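Losulau kitchen table project – progress report, March
Prepared by Da-eun Jin for Myung-ja Do

Short one this month, sorry. Back to back meetings and the Zurnura delivery came in late.

Where we are
Prep table is set and staying where it is, against the white wall. Tried it in the middle of the room first, too many people walking behind. Brown paper mats agreed on as the standard surface – cheap, easy to swap, and crumbs show up so they actualy get wiped off. 400 sheets in the store room, enough to get us to summer.

Cutting boards
Went with wood over plastic after the talk with Aydoğan. They sent 8, we kept all of them. The cord handles are good for hanging but two had knots that slipped, retied in house. Still need to oil the lot. Asked Aydoğan for a care sheet, nothing back yet.

Cups
Clear plastic for now. Light, don't break, stack ok. Borik quoted for a sturdier cup but the minimum order is too big for us this year. Would like your view before I say no to them.

Spending
Boards and mats inside budget. Cups slightly under. Hooks for the boards not bought, carried over to next month. Receipts are in the shared folder, the Zurnura one is missing a page and I have asked for it again.

Table layout
Board goes in the center of the mat, room left on both sides. Cups come in from the left. Tried it with the board pushed to the front edge and it was worse, things ended up on the floor. Keeping it central unless you object. 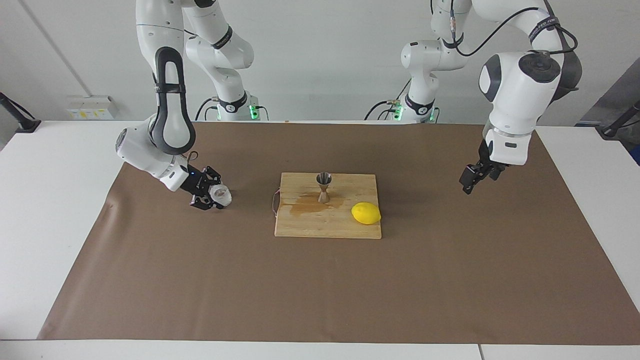

Prep table with mat, wooden board and clear cup, March.

Still open
– hooks and a rail for the boards
– lids for the cups, yes or no
– second table. Room measured, it fits, but only if the shelving moves
– answer to Borik

Next report will have the full inventory and hopefuly the Zurnura paperwork. Need a decision on the second table before then if we want it this term.

Da-eun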